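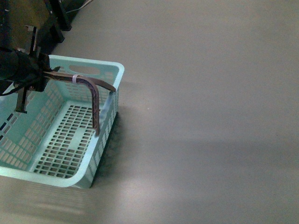

Strap and belt storage is the last part of the hall closet I haven't sorted out. Everything else has a place now: hats on the shelf, gloves in the drawer, shoes on the rack. The long thin things still get pushed into whatever gap is left. I've been trying shallow baskets, the mint green kind with rounded corners and slots in the sides, and my trouble is easy to see with the brown strip there. Part of it hangs down inside the basket and another part goes across to the top of the side wall. Multiply that by everything on the closet floor and you have a heap. Do people coil these, fold them, or give up and use hooks?

Posted 1/31/25 by Olanrewaju Ojo
Print this thread | E-mail this thread

closetrow wrote:
Hooks. I had mine in baskets for years and I was always digging for the one at the bottom. Put a rail on the inside of the door and hang them by the buckle. Anything without a buckle gets a binder clip.

Olanrewaju Ojo wrote:
The door is a bifold, so a rail would hit the frame. I should have said that. The back wall is taken up by the vacuum.

pennyquilter wrote:
Coil them. Start at the buckle end, roll it snug, and stand the coil on its edge. In a shallow basket they hold each other up once you have a full row. A half-full row falls over, so put something at the end, like a tin or a rolled pair of socks.

mudroom_dan wrote:
I don't agree with coiling. I coiled a good leather belt from Urquijo and left it all winter, and it came out with a curve that never went away. If it's leather, hang it or lay it flat. Bag straps and dog leashes are fine coiled.

pennyquilter wrote:
You rolled it too tight. Leave a hole in the middle that you can get two fingers through. Mine have been stored that way since we moved in and they go straight when I put them on.

mudroom_dan wrote:
Maybe, but the belt was $40 and I'm not testing it again.

tallgrass6 wrote:
Before you buy anything, pull out what you don't use. I had straps for bags I gave away two moves ago. I went from a full tub down to 6 that I could name a use for. Those fit in one basket with no system at all.

Then line the bottom. With an open grid floor like that, buckle prongs can catch in the holes and you end up lifting the whole basket. I cut a piece of shelf liner to fit. I left the side slots open – it's a closet, and air is good for leather.

closetrow wrote:
Don't line it. Grit falls through the holes and you can rinse the basket in the sink. With a liner you're cleaning two things.

tallgrass6 wrote:
Depends what goes in it. Leashes, no liner. Belts, liner.

Olanrewaju Ojo wrote:
Thanks. I went through the pile last night and more than half of it can go. I'm going to coil the bag straps loosely and keep those in the basket. For the belts I ordered a narrow hanger from Grelska that goes over the existing rod. If the basket still looks like a heap by the end of February I'll try dividers.

mudroom_dan wrote:
Dividers for those shallow ones are hard to find in the right height. Tokix makes some that snap to length, but mine stuck up over the rim and the basket wouldn't slide under the shelf. Measure first. Cereal box cardboard works and costs nothing.

Reader comments

Lorna_in_back says: We use the same type of basket for leashes. The handle hole at the end is useful – clip the leash you use every day through it and leave the rest inside.

gsw625 says: Agree with Dan about leather. Hang it.

Lorna_in_back says: Does anyone know if the Grelska hanger fits a thick wood rod? The one at our place is the old fat kind.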